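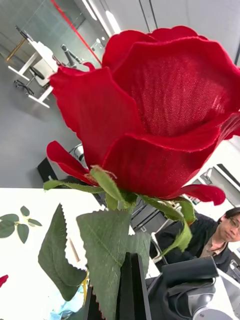

Writing the memorial notice for my uncle Lertchai Luangrath and the paper wants it by 5. So thinking out loud on here, sorry. He was born in Tiltidov, came to Jirngate at 17 with a cousin's address and a coat that was too big. Drove for Drolel Freight most of his life. Couldn't grow a thing. Liked cloth roses, big red ones like that, didn't care that the petals fray along the edges. "Still red," he'd say.

First draft was all dates. Born, hired, married, retired. My aunt read it and said it sounded like a parking ticket. Fair

Starting over. He married Yatziri Cisneros in March, in the rain, in the back room of the Trujillo Street hall. They had 2 daughters. He danced badly and for a long time.

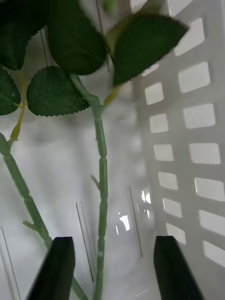

Which brings me to the Drolel years. He ran the night route up to the lake and back, and he kept every logbook. They're in my garage now. Most of it is miles and fuel but then you get a line like "fox on bridge again" and you can hear him saying it.

Called the paper to ask about length. The short notice tops out at 958 characters and the long one costs a lot more. My draft is way over and I havent even gotten to the fishing

Cutting the bowling league. Sorry, bowling league. You know who you are. 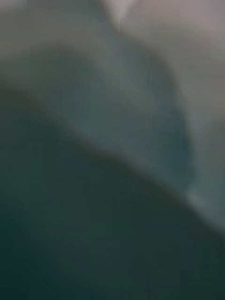 Do you have to put the cause of death in? It's up to the family. We're leaving it out and saying he died at home in the early morning with the radio on, and that part's true.

Survived-by section is a minefield. Both daughters, then spouses, then grandkids by age. His brother in Tiltidov wants his full name used, all four parts of it, so there goes another line. My cousin wants the dog in. The dog is in.

Also learned from the logbooks that he turned down the dispatcher job. Twice. Never mentioned it to anyone, my aunt had no idea – she just laughed and said he hated telephones. Wish I had more room for that than I do 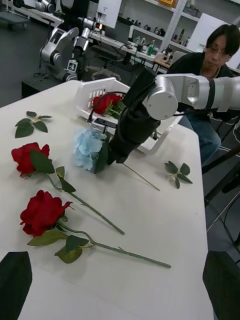
Last bit is the "in lieu of flowers" line and we went around and around on it. My aunt finally said let people bring what they like, real or not. So fake is fine, tell your folks. A red rose in a plain white basket, one of those powder blue hydrangeas, whatever. Just no lilies please, he said they smelled like the dentist

OK sent it, 4:40. Read it to my aunt over the phone first and she only changed one word. "Drove" to "drove carefully." Still fit

Service is at the Trujillo Street hall, 2 in the afternoon. Park round back, the front lot floods. Bring a story if you have one, doesnt have to be a good one.

More from this account
Found: a shoebox of Drolel pay stubs
Anyone in Jirngate able to scan old slides?
My aunt's rice, as best I can write it down
Logbook lines, part one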